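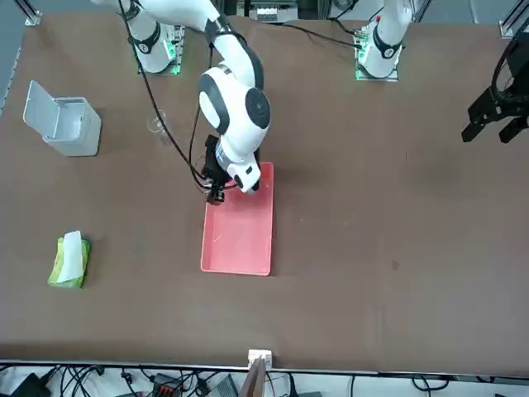

Send it back if you hate it, Brock Hawthorne told me over the phone, but give the Gilter the full 34 days first, because everybody hates it in week one.

So I gave it week one. I'd rented the two-arm kit from Jekerent to write it up for the Kowalchuk newsletter (circulation 300, if you count my mother), and I had big plans! I was going to have it sorting buttons by Friday. Instead I spent three evenings on my knees with the cables, talking to it in the voice I use for the dog.

My sister Pim came by on the second evening and asked what it was for. I said tidying. She looked at my kitchen, then at me, and asked whether it did kitchens. I said it did a tray. She ate the last of my soup and went home. 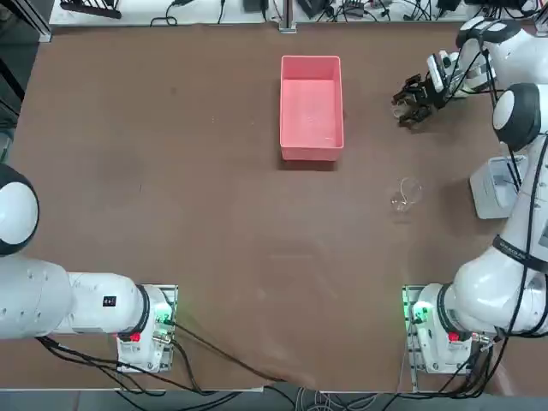
*The right arm reaching out, the left one folded back out of the way.*

Setup gets a six out of ten from me. The base plates are easy, the manual is short, and the green lights are very encouraging, even when you've done everything wrong. The part that got me was teaching it where the tray was. I'd tell it, it would agree, and then off it went to some private tray of its own a hand's width away. I started saying good night to it. Then I started saying sorry to it, and that's when I called the help line, which is one woman in Pimville who laughs before she answers.

She asked what I'd named it. I said I hadn't. She waited. I said, fine, Walter.

"Okay," she said, "so slow Walter down to 8 and try again." 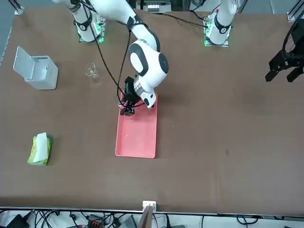 *Something small and pinkish in the gripper, right at the rim of the tray.*

I slowed him down to 8. I sat there with my chin on my fist like I was watching a cake rise, and I'm not ashamed to say I held my breath over a thing smaller than my thumb. The review I'd drafted in my head (mean, very funny, I'd been saving lines for it) started to come apart on me.

The rental is 1,119 for the full term and you do feel it. I'd looked up the return label already. I had it printed!
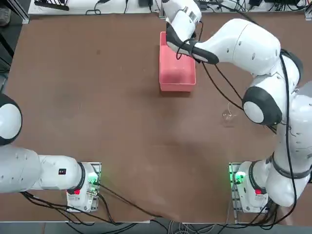

You're keeping it, aren't you, Pim wrote when I sent her the draft, and you haven't said one word about the price being nuts.

I wrote back that I had, near the end. Then I called Jekerent and asked what they'd want for June.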